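The Coat Check

The year I turned thirty I took a job at the coat check of the Ulitham Community Hall, three nights a week, because the pay was fine and because I had just moved to town and knew exactly one person, my landlady, who did not dance. I say dance because that was what the hall was for. There was ballroom and there was country and there was something with scarves. And on the last Saturday in January, every year, there was the Lantern Social, which was ours.

I didn't know yet that it was ours. I had seen the poster by the stairs (purple ink, two women in tuxedos, very badly drawn, very happy) and had walked past it eleven or twelve times with my eyes pointed firmly at the fire extinguisher.

I should explain about Flarnulville, where I come from. It is a nice place! It has a river and a good bakery. My family had been in the same house on the hill since my great-grandmother came over with one trunk and the name Štěpánek, which the county clerk spelled three ways on the same form. We kept the name and the marks over the letters, all of them, and my grandmother would stop a bank teller cold to get them put back. So I grew up with a very clear idea that you should say who you are and make people write it down correctly. I just didn't apply it to everything.

"You're on the big night," my boss told me. "Bring a sandwich. It's 1000 hangers and they'll use every one."

I brought two sandwiches.

They started coming at seven. I had never seen so many good coats. There were velvet coats and army coats and one made out of what I'm fairly sure was a shower curtain. An old man in a silver vest handed me his parka and then his husband's parka and said, "Fifty years, and he still can't hold his own ticket," and his husband said, "I can hold it, I just lose it," and off they went arm in arm toward the music. I stood there with a parka over each shoulder. Fifty years! I had been afraid of a poster.

By eight the line was out the door and I was flying. I loved it. I loved the weight of the coats and the cold that came in on them, and I loved that everyone said thank you, and that people called me honey and handsome and ma'am and sir and that every one of those felt like a compliment. A group of teenagers came in with somebody's mother. The mother had on a pin that said PROUD and she had clearly been crying in the car, and was clearly going to cry again, and one of the teenagers kept patting her on the back as if she were a large nervous horse.

Then, at half past eight, a woman came up to the counter in a green wool coat with a torn lining.

"Careful with the left sleeve," she said. "It eats gloves."

It did. I put my hand in and there was a glove, and under that glove, a second glove, and neither one matched.

"That's been missing since Thanksgiving," she said, delighted. "What else is in there?"

I reached in up to my elbow. I found a bus pass and a peppermint. By now the people behind her were leaning in to look, and a man in sequins was calling out guesses. I found a key.

"Oh," she said. "That's to my old apartment. I had to pay 30 dollars for that key."

I gave her ticket number 50 and told her I could sew, which was true, and that I could fix the lining during the slow part of the night, which was a promise I had no business making, as I had one needle in my bag and it was threaded with orange.

"I like orange," she said.
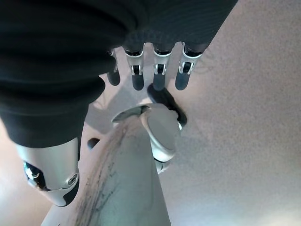 So I sat on an upturned milk crate in the back, between the parkas and the shower curtain, and sewed. The band was called Britance and they were wonderful — two fiddles, a drum and an accordion that was older than I was. Every song came through the wall a little blurred, with feet under it. I sewed the whole seam from cuff to shoulder in little orange stitches and did it over again at the elbow where it was weakest. I have never worked so hard on anything. When I finished I put the gloves back in the pocket, and the peppermint, and after some thought the key.

She came back at eleven, early, before the rush, with her hair stuck to her forehead.

"I'm not leaving," she said. "I came to see if you get a break."

I told her I got fifteen minutes and that I'd been saving it. Then I told her I didn't dance. Then I told her I was from Flarnulville, as if that were a medical condition, and that I'd walked past the poster all month, and that my grandmother would be ashamed of me, and not for the reason you might think. All of it came out in one breath over a pile of scarves.

She listened to the whole thing. She had a way of listening with her chin, I still don't know how else to put it.

"What's your name?" she said.

I told her. She took the pencil off the counter and wrote it on the back of her ticket, and turned it around so I could see.

"Did I get it right?"

She was missing one mark, the little hook over the S. I took the pencil and put it in. My hand was shaking and the hook came out huge, like a bird landing.

"There," I said. "Now it's right."

My boss, who had been standing in the doorway for I don't know how long, held out her hand for my apron. "Fifteen minutes," she said, and then looked at the clock, and then at the green coat with its bright new seam. "Oh, make it twenty."

The old man in the silver vest made room for us by the stage. His husband had lost the ticket.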